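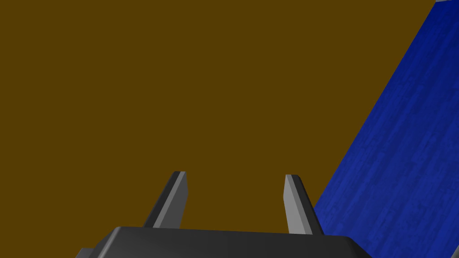 Jingyi Zeng wrote to us in the spring that she had almost not applied last year, having read the notice twice and concluded that the Tulby Oral History Program wanted trained historians. She asked that the next notice be plainer about who may take part. The Program is grateful for the suggestion, and the present call has been rewritten with it in mind. No degree, title or earlier experience with recorded interviews is required of any applicant.

CALL FOR PARTICIPANTS
Tulby Oral History Program: Working Lives on the Firia River

The Tulby Oral History Program invites applications from adults who wish to take part in the second round of its Working Lives project. The project records the memories of people who lived or worked along the Firia River during the years when the ferries, packing sheds and boatyards were in regular operation. Recordings, transcripts and copied papers are placed in the Program's archive in Tulby, where they are open to the public by appointment.

The first round closed in October. It added 104 interviews to the archive, most of them with former ferry crews and their families. The second round will give particular attention to the packing sheds at Simar, the boatyards on the east bank, and the small shops and boarding houses that served both. The Program holds very little material on women's work in the sheds before the road bridge was opened, and applications touching on this subject are especially welcome.

Who may apply

Applications are invited in two groups.

Narrators are persons who will be interviewed. A narrator must be at least 18 years of age and must have lived or worked in Tulby, Simar or one of the river settlements for a minimum of two years. Those whose knowledge comes mainly from a parent or grandparent may also apply, and should say so on the form. Former employees of the Xie boatyard are asked to give the name of the shop or slip in which they worked, if they remember it.

Interviewers are persons who will conduct and help to transcribe the interviews. An interviewer must be at least 18 years of age, must be able to attend both training sessions, and must be available for a minimum of nine interviews over the course of the round. Ability in a second language spoken along the river is an advantage and should be noted on the application.

A person may apply in both groups. Members of the same household may apply separately, although an interviewer will not be assigned to a relative.

What is involved

Narrators will be asked to give one preliminary conversation by telephone and one recorded interview. The preliminary conversation normally takes half an hour and is not recorded. The interview lasts up to two hours, with breaks at the narrator's request, and may be held at the narrator's home, at the Program's office or in the reading room of the Simar branch library. A second interview may be offered where the first leaves important matters uncovered, but no narrator is under any obligation to accept it.

Narrators are encouraged to bring letters, pay books, photographs, tools or other items that may assist their memory. Papers and photographs will be copied on the day and returned before the narrator leaves. The Program does not accept objects for permanent deposit under this call.

Interviewers will attend two training sessions, each running from 9:30 a.m. to 3:00 p.m. with lunch provided. The first session, led by Shufen Cui, covers the preparation of questions, the use of the recorder and the conduct of an interview. The second, led by Thulani Shabalala, covers transcription, the spelling of local place names, and the handling of sensitive material. Each interviewer will then be assigned narrators in consultation with the office. A first draft of each transcript is due within four weeks of the interview.

Payment and expenses

Narrators are not paid for their interviews. Travel within the county will be reimbursed, and transportation can be arranged on request for those who do not drive. Each narrator will receive a copy of the recording and a printed transcript.

Interviewers will receive a fixed stipend for the round, paid in two parts: the first on completion of training and the second on delivery of the final transcript. The full stipend is $3,709. It is the same for all interviewers and is not open to negotiation. Recorders and headphones are lent by the Program and must be returned in working order.

Consent and use of recordings

Before any recording is made, the narrator will be given a written statement explaining how the interview may be kept and used. The narrator may choose to make the interview open at once, to close it for a stated number of years, or to close certain passages only. Narrators have 60 days from receipt of the transcript to request corrections or to withdraw the interview altogether. A request to withdraw need not be explained. Interviewers are bound by the same terms and may not keep personal copies of recordings or transcripts.

How to apply

Application forms are available from the Program's office, Room 903, Tulby County Building, and from the front desk of the Simar branch library. Forms may be returned by mail or in person. Applicants who would find it difficult to complete a written form may apply by telephone, and a member of staff will fill in the form on their behalf.

Applicants for the interviewer group should attach a letter of no more than one page stating their interest in the project and the times at which they are usually free. The names of two references should be included. References will be contacted only for applicants who reach the second stage.

Applications from interviewers must reach the office by 5:00 p.m. on the last working day of February. Those applying as narrators may do so at any time while the round is open. All applicants will receive a written reply.

Selection

Applications will be read by Jianhua Long and Yuxi Cao. Interviewer applicants who reach the second stage will be invited to a short meeting at the office or by telephone. Narrators will be chosen with a view to covering as wide a range of occupations and settlements as possible, and narrators of advanced age will be scheduled first. Narrators who cannot be placed in this round may ask to have their forms kept for the next.

The Program considers all applicants without regard to race, color, religion, sex, national origin, disability or veteran status. Requests for accommodation at any stage may be addressed to the office in writing or by telephone and will be treated as confidential.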